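Home > Magazine > Features > The long way round to a small white tablet

Semberg bought the old dye works at Dunmore for the drains. That's the story told in the canteen anyway, and Bradley Kershaw, site director, doesn't argue with it much. Good drains, a rail spur that hasn't seen a train in years, and a town where people already knew how to run a reactor overnight without falling asleep.

I got there at 6 a.m. in July, shift change, parking lot full both ways. Two hours later I still hadn't seen a tablet. You don't, at Dunmore. What leaves here is powder in lined drums, and the powder is Drultuvance before it's Drultuvance. The active part. The tablets get pressed at Lavness, a morning's drive north, and most people in the company will tell you Lavness is the glamorous end.

Kershaw walks fast. Hard hat a size too big. He came over from paint, stayed eleven months longer than he said he would, then stopped saying when he'd leave.

"Paint forgives you," he says on the stairs. "You can tint a bad batch. Nothing to tint here."

The plan on his wall has three colors on it. Green is running, yellow is being built, red is waiting on money. More red than he'd like. The second dryer is red. The solvent recovery line was red until spring and is now a sort of mustard, because someone used the wrong pen.

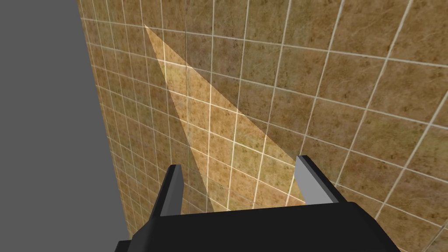

Six steps, one bottleneck

Drultuvance takes six chemical steps from the stuff that comes in by truck. Five of them are boring, in the good sense. Mix, heat, hold, cool, filter. Step four is the one people talk about.

Step four is a crystallization. Warm solution goes in, gets cooled on a curve, and the crystals are supposed to come out short and chunky so they filter well. Cool too fast and you get needles. Needles mat together on the filter like wet hair and the whole shift stands there waiting for liquid to go through. Shiyu Yao has drawn the cooling curve on so many whiteboards that the operators call it the slide. She runs process development out of what used to be the dye works wages office, still has the little hatch in the wall where they paid people.

Her first full-size batch was needles. Second too. "We had a beautiful curve in the lab," she says. "In the lab the vessel is the size of a soup pot. It cools like a soup pot."

The vessel on the floor holds 600 gallons and does not cool like a soup pot. The wall of it gets cold long before the middle does, crystals start on the wall, and then you've lost the shape. What fixed it was slowing the jacket down for the first part and adding seed, a small scoop of good crystals from an earlier batch so the new ones have something to copy. Seeding is old as the hills. Getting the moment right took most of a winter.

Now it goes in at a set temperature and the operator has to hit a window of 2 degrees. Miss it and you heat the lot back up, disolve everything, start over. Costs a shift. They've missed it four times since Christmas, and there's a list of the four on the control room door with initials next to each. Yao's initials are on one of them.

Yield on the step is now nearly 80 percent. Kershaw wants more. Yao says he can have more yield or he can have his filter times, pick one, and they have this conversation in front of me twice in one morning without either seeming bothered.

What the town got

Dunmore isn't large. One main street, a feed store, a diner that opens when the night shift gets out. When the dye works shut, the high school dropped its second chemistry class. It's back now. Kershaw goes in and talks to the juniors once a year and brings a jar of needles and a jar of chunks and makes them pour both through a funnel. Jar of needles always gets stuck. They like that.

Pay is decent, the hours are not. Twelve-hour shifts, days then nights, and the rota gets pinned up late more often than anyone wants. I heard about the rota from everybody, including a man who was only there to fix the vending machine.

There's also the smell question. The dye works stank, people over fifty will tell you exactly how. Semberg put in scrubbers before anything else and held an open evening, and the worry mostly went quiet. Not all of it.

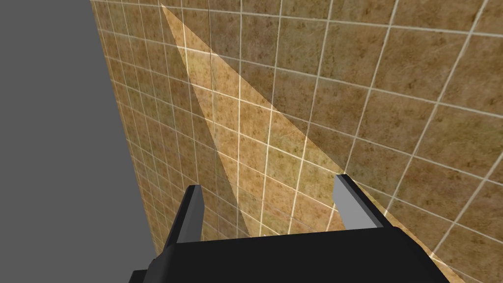 Wendy Parsons thinks it went quiet too soon. The scrubbers are fine as far as they go, she told me over the phone, but the numbers from them are posted once a quarter on a page you need three clicks to find, and by then whatever it was has blown over the county line. She'd like them monthly. She'd like them on paper in the library. She isn't against the plant, she said that several times, her nephew works nights there, and she buys the argument that medicine has to be made somewhere. She just doesn't see why somewhere should have to go looking for the figures.

Kershaw, when I put it to him, said monthly was doable. Then he said he'd have to check. Then he wrote it on the back of his hand.

North to Lavness

The drums go up on a flatbed with a cover, two loads a week when things are running. Lavness is newer, quieter, more glass. You change shoes three times before you see anything. Dean Goodall met me in the last pair.

Goodall has tablets on the brain. He can tell you why one chips and another doesn't, and did, for most of lunch. Drultuvance powder is fluffy, even the chunky kind, and fluffy powder traps air. Press it too fast and the air can't get out, and the top of the tablet pops off like a lid. Capping, they call it. So they press twice, a light squeeze first to push the air out and then the real one. Slower turret than he wanted. He's made his peace, sort of.

He'd sent back one drum from Dunmore this year. Too fine. It was the first thing he brought up and the first thing Kershaw had brought up too, that same morning, each from his own end. At Dunmore it's called the Lavness drum. At Lavness it's called the Dunmore drum. It went back, got dissolved, got recrystallized and passed, and I'd guess its been argued over for longer than it took to fix.

Both sites now use the same sieve from the same supplier, checked against the same reference powder. Sounds like nothing. Before that each had its own, and each was right by its own.

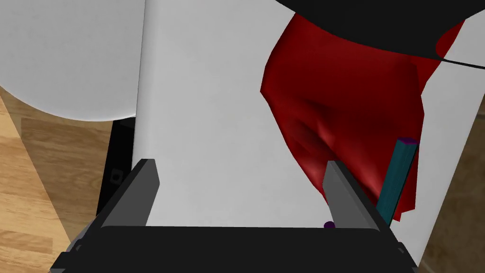
QUALITY & RELEASE

Nothing ships without paper. A finished batch of Drultuvance comes with a record of 1,528 pages, Dunmore and Lavness together, and somebody reads every one. Often that somebody is Kieran Kettle.

Kettle's desk is at Lavness but his mug is at Dunmore, he goes back and forth that much. He reads with a ruler. Holds it under the line, moves it down. New people laugh at the ruler and then buy one.

What's he looking for? Gaps mostly. A time filled in with a different pen. A weight that's a bit too round. A signature that turns up on a page from a shift that person wasn't on, which has happened once and was a swapped shift no one had written down, and took nine days to untangle while the batch sat in the warehouse.

"Boring pages are what I want," Kettle says. "If I've remembered a page by lunchtime there's something wrong with it."

They are moving to electronic records. Everyone says so. Dunmore's first three steps are already on tablets (the other kind), steps four to six are still clipboards, and Lavness is half and half depending on which room. Kettle's in favor. He did point out that when the network went down in the spring the clipboards kept working.

Release takes him about as long as making the stuff in the first place. That's the bit I hadn't expected, driving up. The chemistry's done, the tablets are in their bottles, and then the bottles wait on a shelf for a man and a ruler. Kershaw would like it shorter. Goodall would like it shorter. Yao said leave him alone, he caught her typo in the seeding temperature and it would've been a bad one.

The red dryer

Back at Dunmore by late afternoon. The money for the second dryer gets decided in the fall. With one dryer, step six is a queue, wet cake sitting in totes waiting its turn, and if the dryer goes down so does everything upstream by the next morning. It went down in March for a bearing. A bearing! Part came by taxi.

Kershaw's case for the new one is four slides and a picture of the bearing. He keeps the bearing itself on his windowsill. Yao wants the dryer too but wants it bigger than the one he's asked for, and there's some history there I didn't get to the bottom of.

Day shift was coming off when I left. Step four had gone in at a quarter past three, inside the window, and the operator had already written the time on the door even though the door's only meant for misses. Yao was rubbing it out with her sleeve. 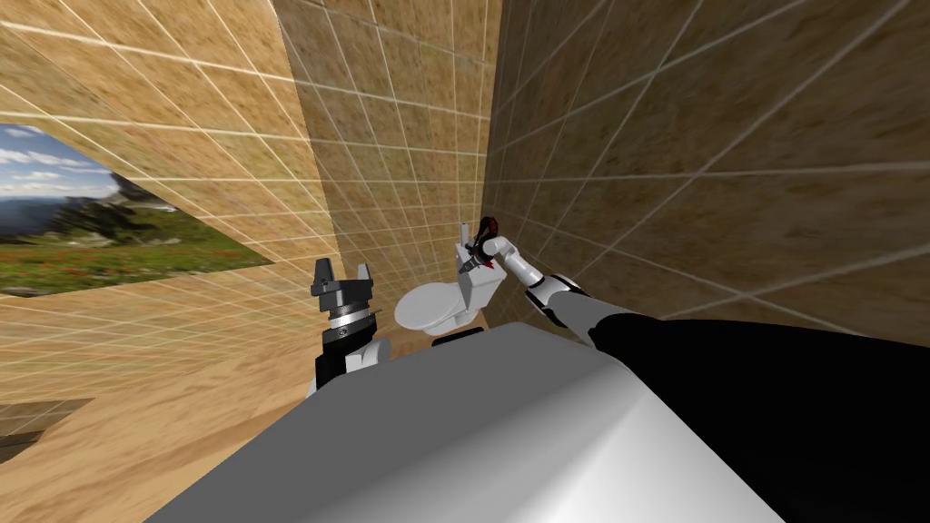
Page 34

Corrections and follow-ups to this feature will run in the next issue. Semberg has since told us that scrubber readings for Dunmore will be posted monthly on a trial basis. A paper copy at the library is still being looked at.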